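Second progress report to the Lirnov Fund: the teaching laboratory at Gellalstead

By Uyên Lục, September 17, 2021

Dear friends at Lirnov,

I promised you something shorter than my last report and I have already failed, because there is so much more to tell you this time! The grant of 1913 pounds has been a great help to us, and I want to set down where it has gone and how the room is coming along, as well as the one or two things that have been slower than I hoped.

The worktops come first, as everything else waited on them. You may remember that the old tops were stained and swollen at the sink end, and that Tươi Ninh and I went back and forth over colours for the best part of a term. We settled on the dark grey in the end. It shows the dust a little more than the white would have done, but it is kind to the eyes when you are trying to judge the colour of a solution, and the glassware stands out nicely against it.

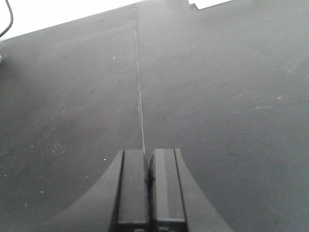

Illden did the fitting and charged us 1129 pounds for tops and labour together, a touch under their quote. Lộc Kim was in each morning to let them in and was very patient with the drilling. There was some discussion over how the tops should meet the wall behind the sink, and they came back a second time to run a fresh bead of sealant there without charging us, for which we were grateful.

Glassware was the next heading. We spent 458 pounds with Vũ, mostly on beakers and measuring cylinders, with a few stirring rods and spatulas to replace the ones that had wandered off over the years. Hưng Vi unpacked the lot and washed it, and found two cracked cylinders, which Vũ has agreed to replace. We have been trying things out at the bench before the evening class comes back, mainly to see how much elbow room each pair of learners will need.
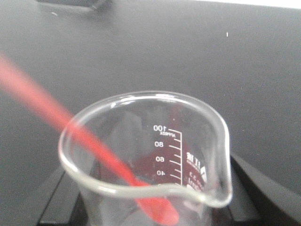 Page last updated: September 17, 2021

One small lesson from the trying out is that beginners do tend to take the printed scale on a beaker as gospel. The one we had out is marked APPROX under the 100, and Tươi means to make a point of that in the first session - measure in the cylinder, mix in the beaker. She has written a very good one-page sheet on it, and I am happy to send you a copy if anyone would like one.

A further 80 pounds went on labels, drawer liners and cleaning things. I know that sounds like a lot of labels, but the old stores had three different systems in them and a good many mystery jars, and it seemed silly to carry all of that muddle over into a fresh room.
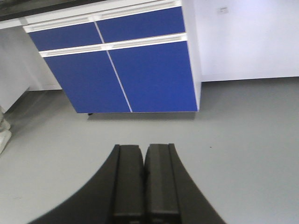
Storage is the part I am most pleased with, and it is also the part that is least finished. Trinh Lâm has drawn up a plan of what goes where, so that the things used every week are within easy reach and the heavy items live low down. In the blue cabinet under the bench that means spatulas and rods in the two drawers, and the larger glassware behind the two tall doors underneath. The long white rails suit us well too, as they give you plenty to get hold of. The liners still have to be cut, and I would like the evening class to have a say before we fix the labels for good.

What is left of the grant will go towards goggles and aprons, and I hope to have those ordered well before the final report in December. Do come and see us if you are passing through Gellalstead. The kettle is in the office next door, and you would be very welcome.

With warm thanks from all of us,
Uyên

Comments

Trinh Lâm: Lovely to see it all written down. I have changed the storage plan slightly since you wrote this (tall cylinders on the left, beakers on the right), new copy is in your tray.

Hưng Vi: The replacement cylinders have been posted, Vũ rang to say so.

Lộc Kim: Could we have one of the spare liners for the office drawer, if there is enough left over?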